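Started in November, still adding to it.

# Keeping small tools off the table (and where to put them instead)

My repair table is also the table where I wrap presents, sort mail and eat toast standing up, so anything I leave on it gets shoved around until it's lost. I spent a whole evening last month looking for a screw the size of a grain of rice, and it was stuck to the underside of a napkin. So I've gotten stricter, and these are the habits that stuck.

## Put a plate under the job

Pick a plate you don't eat from anymore and make it the work plate for good. You want one with a bit of a raised rim. Screws roll, and a rim stops most of them, and the ones that do get over it you can usually hear! Go for a plain color too. I had a flowered one first and spent half my time trying to pick up a daisy center.

Mine is light blue, and small dark screws show up on it really well. Brass ones are fine. Clear plastic washers are hopeless on blue, so for those I lay down a square of dark felt first.

If your plate slides, a damp cloth folded flat under it will hold it still. Don't leave the cloth there overnight on bare wood, though. I did and had a ring to sand out, and then I had to oil the whole top again with Mistulwood so the patch wouldn't show. (It showed anyway, for a while.)

## A holder you can see into

I used to keep screwdrivers in a ceramic crock, very pretty, and every single time I tipped everything out to find the one at the bottom. Now I go for see-through or mesh desk holders. You can spot the short driver and the stray bit without tipping anything, and dust goes through mesh instead of turning into felt at the bottom.

They're light, which is the one bad thing about them. Load one with long drivers, all leaning the same way, and over it goes. Two fixes:

- Drop something heavy and flat in first. I use 3 old washers taped together.
- Stand it on the work plate while you're in the middle of a job. If it tips, what falls out mostly lands on the plate.

When the job's over I move the holder back onto the wood and wipe the plate. It takes 30 seconds and I still have to make myself do it.
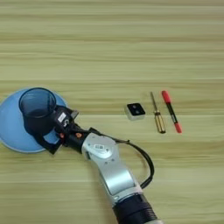
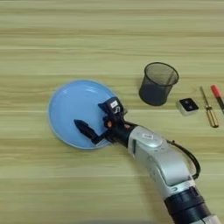 *Blue work plate on the table: dark holder standing on it in the first picture, mesh holder off to one side and a screwdriver out in the second.*

## Handles you can find

Red is my favorite color for a tool handle and I will go out of my way to get it. Black handles vanish against black anything. If you already own a drawer full of black ones, wrap a bit of bright tape at the top end, up where it'll stick out of the holder. Go around twice and pull it tight on the second lap, or it gets gummy and slides.

My neighbor Arlindo Vasconcelos does his with leftover nail polish, one color for each screw type. It looks great and lasts longer than tape. I tried it and couldn't remember what the purple was for, so back to tape for me.

## What goes in the holder and what doesn't

Standing up: screwdrivers, tweezers, a pencil, the soft brush for getting lint out of things.

Lying down: anything with jaws. Pliers and cutters are top-heavy in a light holder, and they snag on mesh when you pull them out. I keep mine flat in a shallow Skelora tray in the drawer, handles all pointing the same way.

Blades go in neither. I keep my craft knife in an old toothbrush case with a rubber band around it. Please don't stand one point-up in a cup, even for a minute - I have the scar and it was a dumb afternoon.

## Wiping down a wood top

Wipe along the grain. Grit that gets dragged across it leaves little scratches that you only notice when the light comes in low, and then you can't stop noticing. I brush first with a dry paintbrush, then go over it with a barely damp cloth, then a dry one.

For tape goo, rub a drop of cooking oil in with your thumb, leave it while you make a coffee, and lift it off with a paper towel. Try it somewhere hidden first if your top is unfinished, as oil will darken it.

Pencil marks come off with a plain white eraser. Marker I haven't solved. If you have, please write to me!

## Washing the mesh

Dunk it in warm water with dish soap and go around it with an old toothbrush, inside and out. Shake it hard and dry it upside down on a towel. The rim is where water hides, and that's where my first one rusted, so I give that part a minute with the hair dryer now.

## Stopping halfway

If you have to walk away from a repair, leave everything on the plate, turn a big bowl upside down over it, and put a note on top saying what step you're on. Mine usually say things like "2 long ones go in the BACK." You will not remember which were the long ones. I lost a whole kitchen timer that way. It's still in a bag in the drawer, next to the pliers, and I may have another go at it this winter.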